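Seit März steht in jedem zweiten Newsletter, den ich noch nicht abbestellt habe, dass man seinen Arbeitsplatz »zum Fenster hin denken« soll. Tageslicht macht wach, Tageslicht macht froh, Tageslicht macht angeblich sogar die Buchhaltung schneller. Ich arbeite seit Jahren zu Hause und habe da meine Zweifel.

Angefangen hat es mit Jana Hagedorn. Jana hat sich von der Firma Griseo beraten lassen, zwei Stunden für 300 Euro, und bekam am Ende ein PDF mit 34 Seiten. Davon habe ich 2 gelesen, mehr ging nicht. Auf der ersten stand, der Schreibtisch sei »die Bühne des Denkens«. Auf der zweiten stand, wo man ihn kaufen kann.

Ich will gar nicht bestreiten, dass Licht angenehm ist. Ich sitze ja selbst gern hell. Mich stört, wie aus einer angenehmen Sache eine Methode wird, und aus der Methode eine Rechnung. Der empfohlene Tisch, Modell Nondham, kostet 1.226 Euro, ohne Schublade. Die Schublade gibt es extra. Ich habe nachgefragt, was an der Platte so besonders sei, und bekam zur Antwort, sie sei »warm«. Mein alter Küchentisch ist auch warm, vor allem im Juli, wenn die Sonne draufsteht und ich den Bildschirm bis zum Abend nicht mehr erkenne.

Damit wäre ich beim praktischen Teil, der in den Newslettern fehlt. Wer direkt am Fenster sitzt, schaut hinaus. Ich jedenfalls. Ich weiß inzwischen, wann gegenüber die Pakete kommen und dass der Lieferwagen von Charvát grundsätzlich in der Einfahrt parkt. Ob ich dadurch konzentrierter bin, kann sich jeder selbst ausrechnen. Blendet es, zieht man den Vorhang zu und sitzt dann an einem teuer geplanten Fensterplatz bei Lampenlicht.

Hannelore Dreßler hat mir nach meinem letzten Beitrag geschrieben, ich sei zu streng, und sie habe ihren Tisch umgestellt und schlafe seitdem besser. Das freut mich für sie. Sie hat in derselben Woche allerdings auch den Kaffee nach vier Uhr gestrichen, das steht zwei Absätze weiter unten in ihrer Mail. Ich hätte da einen Verdacht.

Probiert habe ich es trotzdem. Am Dienstag habe ich den Tisch quer gestellt, das Licht kommt jetzt von links, wie man es früher in der Schule gesagt bekam, ganz ohne PDF. Besser als vorher ist es, das gebe ich zu. Gekostet hat es eine Schramme im Boden und eine Verlängerungsschnur aus dem Laden von Barach.

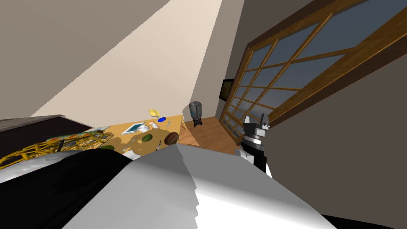 Die Schnur ist übrigens zu kurz. Ich tausche sie nächste Woche um und lasse den Tisch bis dahin stehen, wo er steht. Falls jemand von euch so eine Beratung gemacht hat und mir eine einzige Empfehlung daraus nennen kann, auf die man nicht selbst gekommen wäre: Die Kommentare sind offen.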